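Osten Archive Desk, User Manual
Section 4. Adding a photograph print to the campus collection

This section explains how to enter one photograph print in the catalog. For negatives, slides and bound albums, please see Section 6. You need an editor account and the box list of the collection you work with.

Before you start

Check that the print already has an accession number written on its sleeve. If it has no number, put it in the tray marked Jendness and do not continue. The Jendness tray is for material which still waits for a donor form.

CAUTION: Write only on the sleeve, and only before the print is inside. Never write on the back of a print, also not with a soft pencil.

4.1 Create the record

1. Log in and open the Collections menu.
2. Choose the collection. For student newspapers and campus events this is normally the Manalastas collection.
3. Click New Item, then Photograph Print.
4. Type the accession number exactly like it stands on the sleeve, with the hyphens.
5. Click Save Draft. The record gets a gray label until it is reviewed.

Note: Drarno, the program that runs behind the catalog, closes your session when you are away for a long time. Unsaved text is lost. Please save the draft after every field group.

4.2 Describe the print

6. In the Title field, write what the event is and where it takes place. Do not begin with "Photograph of".
7. In the Date field, enter the date from the back of the print or from the newspaper issue. If only the month is known, write the month and the year, for example February 1981, and leave the day empty.
8. In the Size field, measure the paper and not the picture area. Use inches, with the shorter side first.
9. Choose Black and White or Color. Sepia prints go under Black and White, and you write "toned" in the Remarks field.
10. Enter names only when they are written on the print or printed in the published caption. A name that you remember yourself goes in Remarks, with your initials after it.

Note: Old building names stay as they were at the time of the photograph. Put the present name in the field Also Known As - the search looks in both fields.

4.3 Attach the scan

11. Click Attach File and select the master scan. It must be a TIFF file.
12. Wait until the word Complete is shown. Large files can need several minutes.
13. Open the preview and check that the top of the print is at the top of the screen. To turn it, use Rotate in the preview window and not another program, otherwise the checksum will not match.
14. If the back of the print has writing or stamps, attach a second scan and set its type to Verso.

CAUTION: Replace File deletes the earlier scan at once and there is no undo. If you are not sure, use Add Version.

4.4 Send for review

15. Click Submit. The label changes from gray to yellow.
16. Return the print to its folder and write the folder number in the Location field.
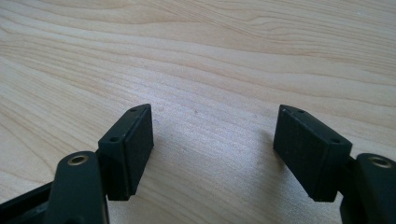
If the record comes back with a red label, open the Comments tab first. Most returned records have a missing folder number or a date in the wrong form. Correct the field, save, and click Submit again. You do not need to attach the scan a second time.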